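The woman who repairs tables in Iltden

5 August 2023

She asked me not to print her name, for the reason that she already has more work than she can finish before winter. So I will call her only the table repairer, as most people in Iltden do. She is 46 years old, and for 16 years she has repaired kitchen and dining tables in a former bakery behind the bus station. She does not take chairs. She said this to me on the telephone before I could ask for an appointment, and she said it again at the door.

I came to talk about how people treat the furniture they use every day. We sat outside in the yard, because inside she had fresh oil drying and did not want dust from our shoes.

"People think that a table gets destroyed by some accident," she began. "Somebody drops a pan, or the child takes a knife. This happens. But most of what comes to me was done slowly, with a wet cloth. The owner wipes it three times each day, very wet, and leaves it. After some years the wood is gray along the joints and it feels like a cat's tongue."

I admitted that I also wipe my table with a wet cloth. She nodded in the way a dentist nods.

Her own way is simple. The cloth should be damp, so that when you press it in your hand no water falls. You wipe with the grain, and then you take a second cloth, a dry one, and you wipe again. She does not use spray. If something sticky remains, she puts one drop of dish soap in a bowl of warm water and repeats the same steps.

"My mother did it like this and her table is still in the family. It is ugly, but it is still there."

She grew up in Stunik, a village an hour to the north, where her father had a small farm and her mother sewed work clothes for the neighbors. The sewing, the homework and the meals all took place at the same table, and the order of the day was decided by who needed it. She remembers that before supper the needles had to be collected with a magnet, and that her brother once found one in the bread. When she was 19 she moved to Iltden and worked in the office of a transport company. She did not like the work, but she stayed there a long time.

"I was not unhappy. I was bored, and it is possible to be bored for ten years without noticing. Then our office bought new desks, and they wanted to throw away the old ones. I took one home. I had no plan at all. I sanded it on the balcony and the neighbor below complained about the dust, and he was right."

The first table she repaired for money belonged to the Bellini, the café on the main square, which has since changed its owner. The café paid her with lunches. She calculates that she was paid too well, because the soup was good and she ruined the table — she had sanded through the veneer at one corner, down to the board below. She told the owner the truth, and he put a flower pot on the spot.

"That was my lesson about veneer. Before you touch anything, look at the edge. If the lines of the wood go over the edge and continue down, it is probably solid. If there is a thin line, like the cover of a book, stop and think."

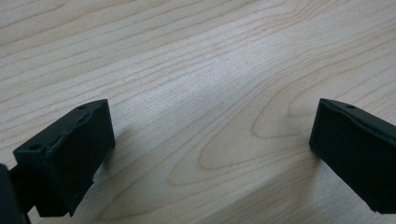 A light-colored wooden surface shows scratches and stains differently from a dark one.

I asked her which kind of wood she prefers. She said that this is the question everybody asks, and that for her the finish is more important. Two tables from the same tree can live two different lives if one has lacquer on it and the other one oil. With lacquer, the surface is closed. It forgives wine and coffee, but when it finally breaks, you cannot repair one small place so that it disappears. With oil, the surface is open. It takes spots more easily, but the owner can repair them alone on an evening with a little sandpaper.

"I ask each customer, do you like to take care of things? Many say yes because they want to please me. Then I ask about their plants. If the plants are dead, I recommend lacquer."

She tests an unknown finish with a drop of water, placed where it will not be seen. If the drop remains standing like a pearl, there is still protection. If the wood becomes darker under it after a few minutes, the oil is finished and it is time to renew it. She does this with her own table every November, when the heating starts and the air in the flat becomes dry. It is also the month when old tables open their cracks. Customers telephone her in alarm, and she tells them to put a bowl of water near the radiator and to call again in spring. In spring the crack has often closed, and they do not call.

About white rings, the ones that remain from a hot cup, she has a calm opinion. They are moisture inside the finish. On lacquer she tries first with a soft cloth and a warm iron, set low and moved quickly, never resting in one place. Sometimes it helps. She does not believe in mayonnaise, although she knows that a lot of people do. "It works sometimes, because it is fat and because they leave it overnight. But then your table smells of salad." Black rings are a different matter. Those come from iron and water together, usually from the foot of a pot, and they go deep. For black rings she uses a wood bleach, with gloves and an open door, and she does not advise anybody to do it in the kitchen where they cook.

For a long time she bought her wax from Plusine, a small producer in the next valley, and when that firm closed she bought all the tins that remained in the storeroom. They stand on a shelf above her desk. She uses them only for tables which she likes.

We came to the subject of money. An ordinary repair, which means sanding, two coats of oil and the fixing of one loose leg, costs 300 euros with her. She knows that one can buy a new table for less, and she tells this to customers herself. Some of them go away and buy the new one. She does not consider them foolish.

"If you have small children and a rented flat, buy the cheap one and let them paint on it. Come to me when you have a table you would carry down the stairs in a fire. I had one man who brought me a table with four different repairs from four different people, each one worse. The legs had screws, nails, glue, and a piece of a wooden spoon. He wanted it to be stable, but he did not want me to take out the spoon. His wife had put it there. So I left the spoon and I made the other three legs fit to it."
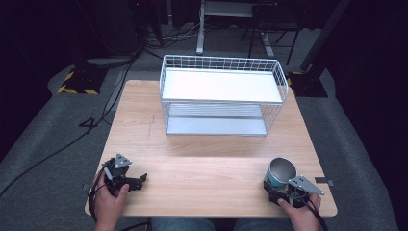 White two-tier wire rack on a pale wooden table.

What annoys her more than stains is the habit of using a table as a storage place. She has visited homes where, in her words, the family eats on the sofa because the table is occupied by things. She does not mind a rack or a tray, if it can be moved. What she minds is the thing that is never lifted. Under it the wood keeps its old color, while all the rest changes in the light, and after a year there is a rectangle that only sanding will remove. Metal feet she does not trust without felt. She buys felt in sheets and cuts it with kitchen scissors, and she gives the pieces to customers in an envelope with the bill.

"I ask them one month later if they used the felt. They say yes, of course. The envelope is in the drawer, I am sure."

I wanted to know whether she teaches. She had an apprentice, a young man who was very talented and very impatient, and who now builds boats. They are still on good terms. For two winters she also gave an evening course in the school in Iltden, but she stopped, because the participants brought chairs. They brought them although it was written on the paper that the course was for tables only. "A chair has to carry a person who moves and laughs and leans back. It is a complicated object. I am afraid of chairs."

By then the sun had left the yard and it was possible to go in. The oil was dry enough, she decided, after she had touched it with the back of her finger, which she considers more sensitive than the tip. The table belonged to a retired couple who will collect it next week. It was long and a little bit crooked, with a dark spot near the middle that she had tried to remove and could not. She has already telephoned them about it. The husband said he knew the spot well, and that he had done it himself with a fondue pot.

She is looking for a bigger room now, preferably with a ramp. The bakery has three steps at the entrance, and she and the man from the bicycle shop next door carry everything up together. He receives a bottle of wine for each table. He has asked her if he could sometimes receive cheese.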